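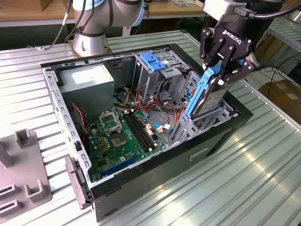 Figure 3. Desktop tower on its side with the side panel removed.

3.2 Layout and access

What makes these older towers such a pleasure to study is how much they show once the panel is off. In Figure 3 the memory slots are empty and the retention frame over the processor is raised, yet power cables still run across the middle of the case – and it is these, far more than the screws, that slowed our sorters down. Of the 149 towers logged at the Worden site, 47 needed their cables moved aside before the board could be lifted out. The bright blue latch on the drive cage is a lovely touch: coloured parts like this were found quickly, even by people new to the work.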